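I've been buying yarn from Friederike Hamann for long enough that I really ought to have asked her a proper question before now. Mostly I ask how much is left of the green. So when she said I could come round, drink her coffee and quiz her about knitting colourwork (stranded, the two-colours-in-a-row kind), I jumped at it!

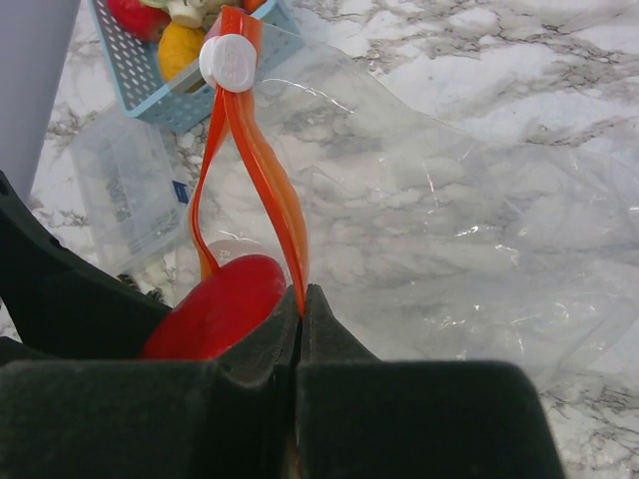
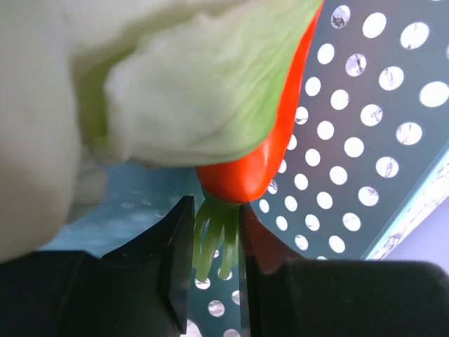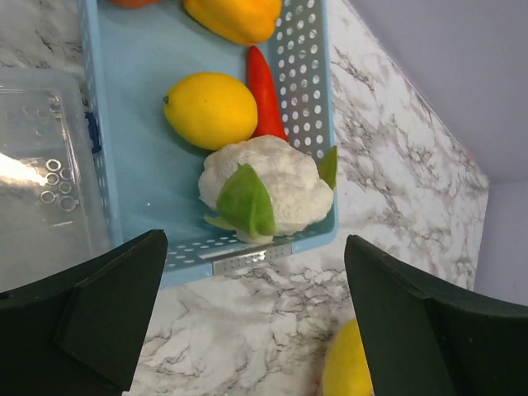 Friederike designs under the name Clivera, and if you've ever knitted the Tesby mittens, those are hers. She learned to knit as a child, stopped for years, and came back to it when a friend, Florencia Lagos, handed her a half-finished yoke jumper and asked her to rescue it. "I didn't rescue it," she told me. "I pulled the whole thing out and started again. Florencia was very good about it, considering." I asked how she picks colours, thinking she'd have a wheel or an app or something, and she said she mostly steals them from whatever is lying about. Play food would do, she said, and you can see how: the yellow of the lemon and the red of the chilli against that light blue basket are a hat right there. "I'd want the blue as my background, and I'd be mean with the red. Two rounds, maybe, and then I'd make you wait for it."

I told her I'm always generous with the red, and she gave me a look.

What she cares about far more than colour, it emerged, is how light or dark a yarn is. She had me lay a row of little balls along the arm of the sofa and squint at them until they went blurry. "If two of them melt together when you squint, they'll melt together in the hat as well," she said. I had a rust and a moss that I was very proud of, and they vanished into each other completely. I've got a cowl at home in exactly those two. I had been blaming the pattern!

She takes a black and white photo on her phone too, but only to check. "The squint is quicker. And you can do it in the shop, as long as you don't mind people wondering if you've lost your glasses."

**On swatching, which I had hoped to skip**

I'm a bad swatcher. I said so, and Friederike didn't tell me off exactly, but she did go and fetch a shoebox. In it were all the swatches for one jumper, the Pereyra, and they weren't neat little squares at all. They were tubes, most of them, like wrist warmers for a very thin person.

"Lots of people purl back differently from how they knit," she said. "So if the jumper's going to be knitted in the round, I swatch in the round. Otherwise I'm measuring some other jumper." She casts on enough stitches for a small hat, works a good stretch of the pattern, washes it, dries it flat and leaves it alone overnight. Then she measures in the middle, well away from the edges, and writes the needle size on a paper tag. The writing-down is the bit I always miss. I have a drawer of swatches and not a clue between them.

The Pereyra took her the whole of one October to get right. The first version had 300 stitches round the body, which looked lovely on paper and didn't fit the repeat, and she ended up moving the side stitches about until she was cross with it. "I went off and made soup. Then I came back and changed the motif instead, and it was fine by supper."

I asked about the yoke as well, because mine always sit up round my ears. She said most people stop the yoke too soon or cram the decreases into a plain round near the top, and that she'd sooner have a few extra rounds and a slightly lower neck. She also does short rows at the back before the pattern begins, and again just below the collar if she's feeling fussy. "Try it on," she said. "Put it on a long bit of spare yarn and actually get your head through. I know it's a faff."

**On floats**

If you haven't done stranded knitting, the floats are the strands that run across the back while you're using the other colour. Too tight and the whole thing puckers. Mine pucker. I'd brought a sleeve with me as evidence, and Friederike turned it inside out straight away without even looking at the front (I was a bit hurt, I'd worked hard on that front).

"You're bunching your stitches on the right needle," she said, and she was right, I was. Her fix is to spread the last few stitches out along the needle before changing colour, every single time, until your hands do it without you. For sleeves she'll also turn the work inside out and knit with the right sides facing in, so that the floats go round the outside of the bend and have further to travel. I tried it on her sofa and it felt like writing with the wrong hand for a few rounds and then it didn't.

Her other half of the design table is her old teacher's son, Octavio Villalba, who draws up her charts. His mother, Estela Villalba, taught Friederike to carry a colour in each hand, and Octavio does not knit a stitch. "He's perfect for it," Friederike said. "He doesn't know what I meant, so he only draws what I wrote." He once sent a chart back with a polite note asking why the birds had three wings. It went to the test knitters with two.

She keeps her background colour in her right hand and the pattern colour in her left, and never swaps. The left-hand colour sits a tiny bit lower and shows up more, so swapping halfway leaves a faint line where the pattern goes shy. I checked my sleeve. There's a line.

**What's on her needles**

The new one is called Ziddale, and it's a blanket-sized wrap, knitted as a tube and then cut open. Yes, cut, with scissors. It uses up to 454 grams of yarn, depending on how long you want the fringe, and she reckons it's a decent way to try cutting because there are no armholes to worry about. She sews a line either side first, by hand, in a sticky wool, and then she just snips up the middle.

"The first time, I had Bautista Navarrete on the phone," she said. Bautista runs the Clivera knit-alongs and has cut more knitting than anyone she knows. "He kept asking if I'd done it yet and I kept saying nearly. I'd been holding the scissors for ages."

I've put my name down for the Ziddale knit-along, and I've bought the wool, in a cream and a dark teal that stayed well apart when I squinted. The moss and rust cowl is being unravelled this evening, and the sleeve is going with it.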